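Unit 4 notes: Buying for a small automation bench

Okay, budgets! I know half of you signed up for the robots and would rather skip the money part, but this is where student projects stall, so bear with me (it's a short one).

Start with the job and work back to the shopping list. Last year Nurhan Türkmen's group at Trosbridge wanted an arm straight away. The Plimeck quote came in at $3290, before any cables, mounts or shipping, and that was the whole budget gone on one line. They moved the arm to May and began with hand-held grippers, which let them practice the pick-up tasks and find out what finger size they needed. 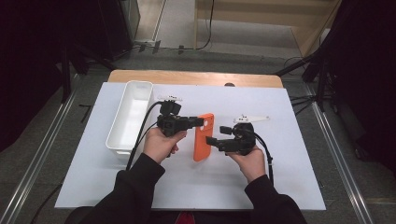
Hand-held grippers in use over the white board, one in each hand, with an orange object standing between the fingers.

Look at how much of a setup is furniture and small stuff. Tables, boards, bins, stands, power strips, cable. I used to lump all that under "misc." and I was wrong every single time! Give each one its own line. For our bench the small stuff came to $242, and the replacement fingers from Dramani were another $183 that I hadn't planned for at all.

Lead times go in the sheet too. Mamus ships in 10 days if the part is in stock, and if it isn't, well, ask them before you order and write down the answer.

For next class: draft a one-page budget for your own bench, with a column for "buy now" and one for "buy later." Bring two quotes for your most expensive item. Fadime Kırmızıgül has the blank spreadsheet if you missed it, and please don't merge the cells, it breaks the totals.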